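Vollena to Open Its Barnomwood Workshop for a Day of Two-Arm Assembly Demonstrations

BARNOMWOOD, 18 Aug 2018. Vollena will open its Barnomwood workshop to the public next month for a day of robot demonstrations. Visitors will see a two-arm system work on the assembly of a small plastic stool. Admission is free, but places are limited to 200 and must be booked ahead.

The system, named Suvano, has been in development at Vollena since June of last year. It is meant for light assembly jobs in small shops, where the product changes often and there is no room for a fixed production line.
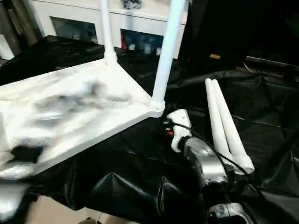 Demonstrations will run throughout the day, with 59 visitors admitted to each session. Each one starts with a short talk on how the arms are programmed, followed by a work session and time for questions. Engineers from Vollena and from its development partner, Mathebula, will be on hand to discuss gripper design, cable routing and safety.

"People usually see robots in a finished video with music on it," said Vilja Rautiainen, who leads the Suvano project at Vollena. "We would like them to stand next to one while it does a slow, ordinary job. Some attempts will fail, and we will leave those in." 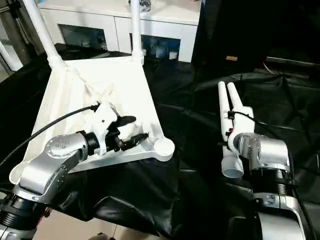 Vollena picked furniture assembly after talks with local manufacturers, several of whom still put together sample pieces by hand. A stool takes up little bench space, and it asks for both reach and careful alignment. The two arms carry different grippers, one with black fingers and the other with long white ones, and visitors can ask the engineers how each is set up. The work surface is covered with black sheeting, which will stay in place for the open day.

"A leg has to go in straight," Rautiainen said. "If it starts at an angle, you have to back out and try again. Anyone who has built a stool on the kitchen floor knows that already."
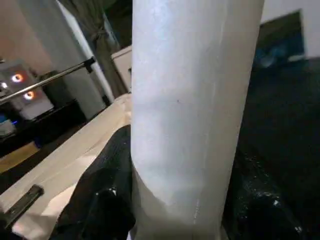 Mathebula supplied control software for the project and will run a separate table where visitors can guide an arm by hand at low speed. This part of the day is open to anyone aged 12 or over. Younger children are welcome at the demonstrations with an adult.

The Suvano team has logged 1,791 practice runs to date. A summary of the results, including the failed runs, will be handed out at the door.

Parking at the workshop is limited to 4 spaces, which are kept for visitors with disabilities. Other visitors should use the public lot across the road. Flat, closed-toe shoes are required. The entrance and the demonstration area are step-free.

Booking opens this week through the Vollena front desk. School and college groups should say how many are coming when they book. Press wishing to film should contact the Suvano project office in advance.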